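Keeping the Halville cell in good order

Odair Camargo has been looking after the two-arm cell at Halville for nearly 16 months now, and he still talks about it the way some people talk about an old truck. "You get to know its moods," he told me over coffee, laughing (he takes his time with a story, and I was glad to let him).

Most of his mornings go to the fingers. They're blue plastic, ribbed so they give a little, and he looks over every rib before anything else gets switched on. "A drink can is a wonderful teacher," he said. "It's light, it's slippery, and if your grip is set too hard it'll tell you right away!"
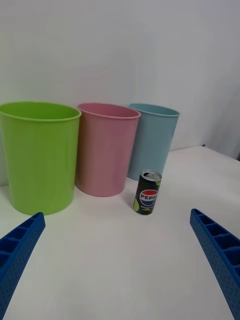

He swaps a finger after 2,000 grips, cracked or no, and writes it down in a notebook he got from Hammad Baloch, who had the job before him. Then come the screws at the gripper base, and last of all the cable, which he likes to leave with a good generous loop at the wrist. "Hammad pulled his tight, and we argued over that all through April."
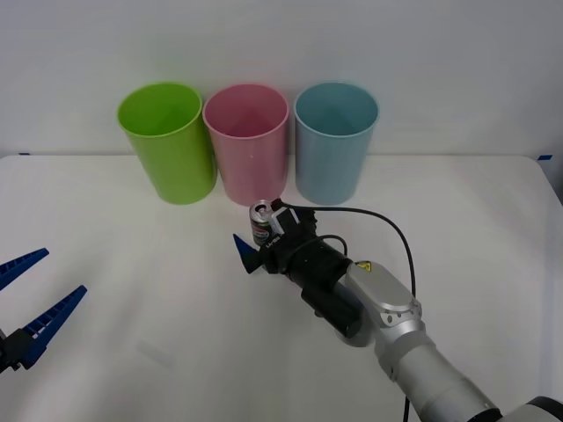

What he would change

"More spare fingers on the shelf," Odair said, without stopping to think. "I have 8, and I'd sleep better with 16."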